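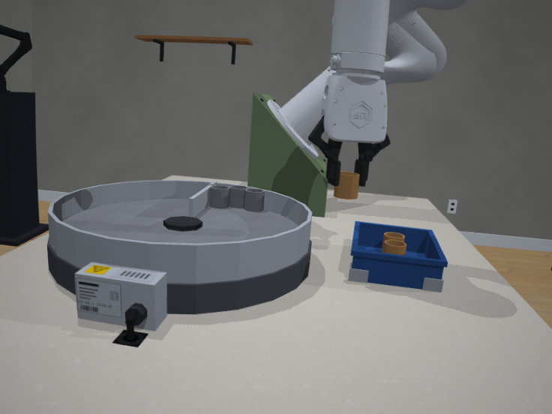
Call for participants: keeping a tea and coffee diary at home

We are looking for people in Ornthorpe and the villages near it who drink tea or coffee every day and who would like to write down how they do it. The study is called Estadel. It is carried out by Rieger, a small office for research on daily habits, and it runs through the whole of November.

We want to learn how people share hot drinks in a home. Who makes the first pot in the morning? Does each person have a own cup, or is it the nearest one on the shelf? What happens when a guest comes and does not drink coffee? Such things are rarely written down, and when we ask for them later in an interview, most people have forgotten the half of it.

Who can take part

You are 18 or older and you live with at least one other person. A couple, a family, a shared student flat or two sisters under one roof are all welcome. You should be able to write simple English, but spelling mistakes are no problem for us. We would be especially glad to hear from households where somebody works at night, as we have very few of these until now.

You cannot take part if you work for a company that sells tea, coffee or kitchen machines.

What you will do

You receive by post a paper diary with 10 short sections. Each section covers one day, and you may choose the days yourself, as long as all of them are in November. Every time a hot drink is made in your home you write the time, what it was, who made it and for whom. There is also a free space for remarks – many people in our first study used it to complain about the water, and this was very useful to read. 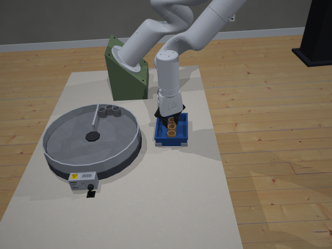
If you miss a drink or even a full day, please do not invent it afterwards. Leave the space empty and continue on the next day. An honest gap is better for us than a good guess.

At the end there are 2 conversations by telephone, each of half an hour. One is with the person who kept the diary and one is with another member of the household. The second person must be asked before you apply, please.

What you receive

Each household gets a voucher of 40 pounds for the Hurnener bakery, which can be used in both of its shops. It is sent after the second conversation. If you stop earlier you get a part of it, according to the sections you have filled. Postage is paid by us in both directions.

Your data

Your name and address are kept apart from the diary and are deleted when the voucher has arrived. In the report we write only "a household of three" or similar. Up to 800 households can be accepted, and the report will be sent to everybody who wishes to have it.
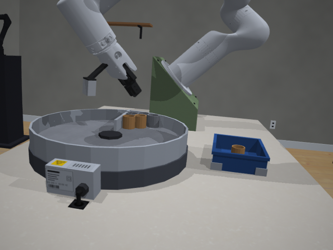
How to apply

Write a short letter or an e-mail to Rieger, with the word Estadel as the subject. Please tell us how many people live with you, what is mostly drunk in your home and at what time of day we may call you. We answer every message, but it can take up to two weeks – please do not send it twice.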